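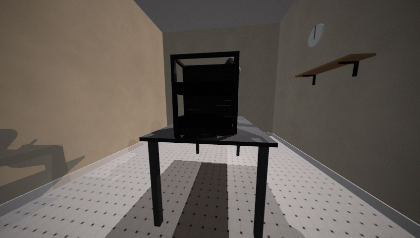 Stodness is a residential development on the Maihi waterfront, made up of 34 detached houses and a shared block of garages. It was designed by the architect Paora Bolger and built by Pruvemis, a regional home builder, on land formerly used as a timber yard.

The houses follow 4 basic floor plans. The largest, known as the Arus plan, has roughly 1,300 square feet of living space on two levels, with the kitchen and main living room upstairs to take in the harbor. Smaller plans place all bedrooms on the ground floor. Each lot includes a paved parking space and a fenced rear yard.
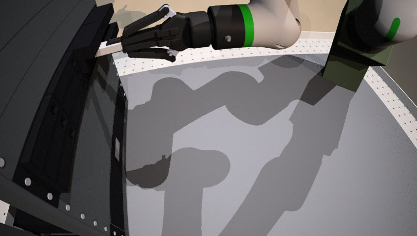
Sales began in November, before construction of the second row was complete. Early buyers were offered a choice of interior finishes, and several plans were altered at their request to add a study or a second bathroom.

Ownership is freehold, subject to a covenant that restricts exterior paint colors, roof materials and fence heights. A residents' association maintains the private road, the drainage system and the seawall path, and charges owners a monthly fee of $80. Short-term rentals are not permitted under the covenant, although owners may lease a house for terms of six months or longer.

See also: Maihi waterfront; Row house; Restrictive covenant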